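3.2 Linen handling and surface joints

The second part of the study dealt with how guesthouses in the Dasance district store and reuse bath linen between guests. Managers at 22 houses completed a written survey in May, and 17 of them also agreed to a follow-up interview. Most houses buy waffle-weave cotton from a single supplier, Rurell, and replace it when the hems begin to fray.

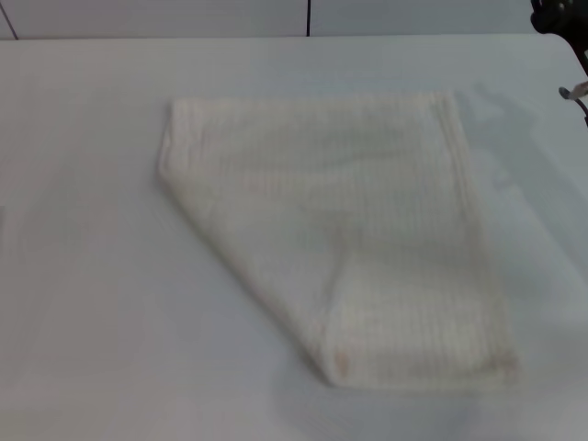 Replacement schedules varied widely. Houses with their own laundry kept a towel in use for around 96 washes, while those that sent linen out tended to retire it sooner. Managers cited graying and loss of softness more often than tears. Folding was commonly done on large shared tables, and the joints between table sections were named as places where lint collects.
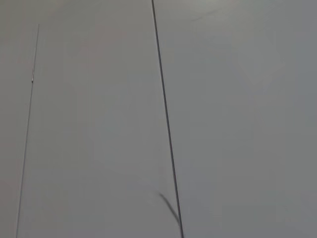

3.3 Cleaning of folding tables

Written cleaning rules were rare. Where they existed, they covered the flat surface and left out the seams. The Yilma checklist, used in this study, treats each seam as a separate item and asks that it be brushed before the surface is wiped. Staff reported that the added step was easy to learn.

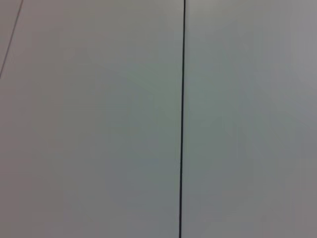 Figure 3. Pale gray surface with a dark seam.

Related items
Hard water and cotton wear in small laundries
Stistis survey of guesthouse staffing

Reader comments
Does the wash count include hand towels?
The Yilma checklist would be useful as an appendix.

Contact | Copyright | Back to top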